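4. Opening a Ballot in Wosell

Section 4 is intended for branch secretaries and returning officers of staff unions who hold an administrator account. The membership roll must be imported before a ballot is opened (see Section 3).

1. Sign in and select Ballots, then New Ballot.

2. Enter the motion exactly as it was adopted by the branch. The motion field accepts up to 2000 characters.

Caution: The wording cannot be changed after the first vote has been cast.

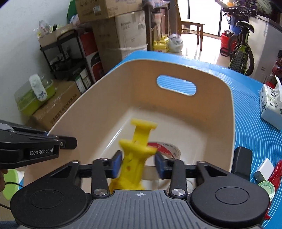

3. Choose the voter group. Members whose dues status is "Lapsed" are left out by default – to include them, clear the Dues Filter box.

4. Enter the names of 2 scrutineers. A scrutineer may not be a candidate or an officer of the branch.

5. Set the closing time and select Publish. Notices are sent to all eligible members by e-mail.

Note: Branches with fewer than 100 members may also print paper ballots from the Publish screen.
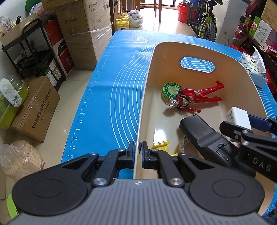 4.1 Extending a Ballot

A ballot may be extended once, by no more than 5 working days. Both scrutineers must approve the request before the ballot closes. Requests made after closing should be sent in writing to Vendula Mikuš, Member Services.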